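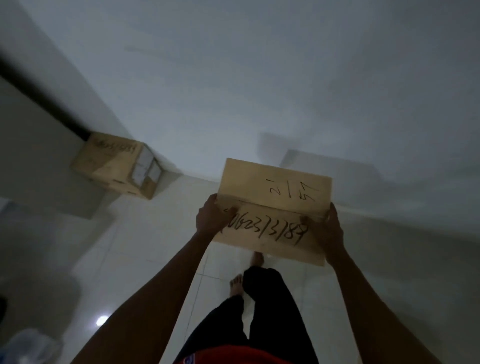
How to Label Moving Boxes So You Can Find the Coffee Maker

Posted Jul 31, 2021 in Moving & Storage

I have moved four times, and after the first two I owned a lot of boxes marked MISC. One of them was opened three years later and contained a single ski glove, a phone bill and the lid to a pot I had replaced. What follows is the system I use now. It takes one evening to set up and one marker per person.

What you need

A thick black permanent marker (buy two, one will be packed by accident)
A spiral notebook with a loud cover
Wide packing tape
Painter's tape in a few colors

Step 1. Number every box

Give each box a number as you close it, starting at 1. Don't assign blocks of numbers to rooms. I tried that in May, before my move to the apartment on Barnine Street, and the kitchen ran out of numbers by lunch. The kitchen always has more in it than you think.

If you want to write the total as well, leave space after a slash and fill it in when the last box is taped. You will be wrong if you guess ahead of time.

Step 2. Write it on the top and one side

Tops vanish as soon as boxes are stacked, and sides vanish when the stack goes against a wall. Use both. Make the numbers as tall as your hand, and underline 6 and 9 unless you enjoy suspense.

Step 3. Keep the list in the notebook

One line per box: number, room it's going to, and the three or four things you'd be upset to lose. "14, kitchen, coffee maker, filters, good knife" is plenty. You are not running a museum. I skip the contents on the box itself, partly for privacy and partly so my friends can't choose the one that says pillows.

Take a phone picture of each page when it fills up. The notebook goes in your bag, never in a box. You can probably guess how I learned this.

Step 4. Add colored tape for rooms

One color per room, a strip across a corner where it shows from two sides. Put a matching strip on the door frame at the new place. Helpers will ignore this for the first ten minutes and then get very strict about it.

Step 5. Phone numbers

If you're using a shared truck or a shipping service, put a phone number on each box too. I used Nistia Freight for a long haul, and their driver had two households on board, both fond of plain brown cartons. Use the number of a phone that will be switched on that day.

Step 6. Check them off at the door

Stand by the door with the notebook and cross off numbers as boxes come in. It also gets you out of carrying the bookcase - a side benefit I don't advertise.

If a number is missing, look in the truck, then the hallway, then the bathtub.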